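Home | Archive | Benches | Cables | About
Print this page | E-mail this page

Saturday, June 29, 2024

Stripping the Ladefoged tower, part one

The office machine from the Staritlow sale has been on the shelf long enough. I paid 13 pounds for it without a drive and without a power lead, and the plan is to turn it into the backup box for the house, replacing the Cellberg unit that has started to drop off the network. It has to hold two 3.5 inch drives, run all day and stay quiet.

I work with the tower on its side and the panel off, board facing up. The bench top is slatted aluminium, so anything smaller than a case screw goes straight in a magnetic dish. I unplug at the wall first, then hold the power button for a few seconds to drain what is left in the supply.

Before undoing anything I looked at how the wiring was run. Factory looms in these small office cases are cut to length, and if a lead goes back on the wrong side of another the panel will not close.

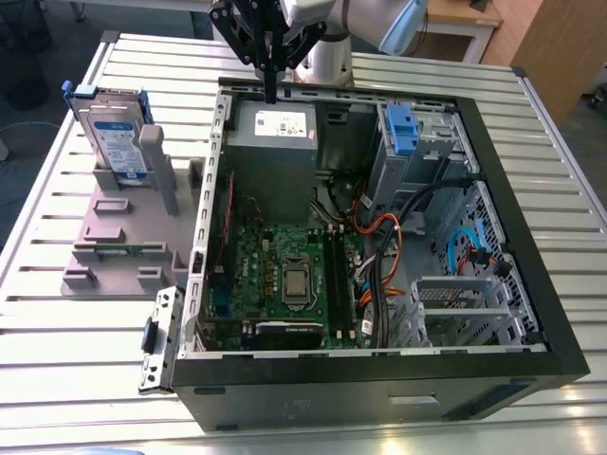 Workshop Notes, no. 105

The orange and black bundle is the one that matters. It comes from the supply and loops down across the right side of the board, with a thick black cable curving alongside it towards the drive bays. Both sit over parts I want to reach, so the supply end gets labelled with tape and the bundle is eased out of the way. No cutting of ties until the replacement run has been measured.

The light blue SATA cable was coiled below the drive cage. I shall keep it for the first drive if it tests clean and buy one more for the second. The cage has a blue plastic latch at the top. On the last case I had with a latch like it, the tab snapped because I pulled before the catch was fully clear, so this time I shall press, wait for the movement, and only then slide.

There are two memory slots, both black. The processor stays. A backup box spends its life waiting for the disks and a faster chip would only make more heat. The old paste comes off with isopropyl and a lint-free cloth, working from the outside of the heat spreader inwards, and the new paste goes on as a single small dot in the middle.

The expansion card along the lower edge of the board will come out. I have no use for it here and every card removed is a little less draw. The blue slot on the left I am leaving alone.

Order of work from here:

Supply out, blown through, fan checked by hand
Card out, slot covered
Drive cage out, rails cleaned
Board brushed down, left in place
New paste, cooler back on
Everything back in reverse

My limit for processor temperature under a long copy is 70 degrees. If it goes over that I shall fit the Pekudville case fan, which runs slowly enough not to be heard through a cupboard door. The first full copy is 2000 GB, and I want it finished before September, when the Cellberg comes off the shelf for good.

Older post | Newer post | Back to top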